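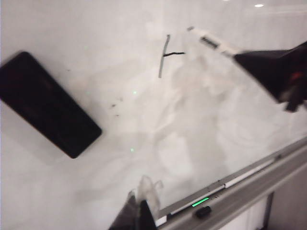 Whiteboard with old marker smears.

Prunden Meeting Notes

Notes from neighborhood meetings in Ferville and Grinport, typed up as plain text. The set holds 2173 notes. Most are a few lines long, and the longest runs to 3000 words.

What is in it

One file per town, tab separated, UTF-8. Columns are note_id, town, month, topic and text. The topic column uses a fixed list (parking, trash pickup, trees, noise, other). Notes that fit two topics got the first one mentioned.

How it was made

Melur Jugah and Puspita Siregar typed the Ferville notes from paper minutes. Laine Grīnberga did Grinport. Names of residents were replaced with initials, and street numbers were removed. Spelling was left as written – including the town clerk's abbreviations, which are listed in abbrev.txt.

Hafiz Yusof checked 400 notes against the paper copies and fixed the topic on those that were wrong. The rest have not been checked a second time.

Known problems

Grinport has no notes for September. In the Ferville file, 485 notes have an empty month. "Other" is too broad and should be split before anyone trains a classifier on it.

Use

Free for research and teaching. Please do not try to work out who the residents are. Send corrections to Melur Jugah with the note_id.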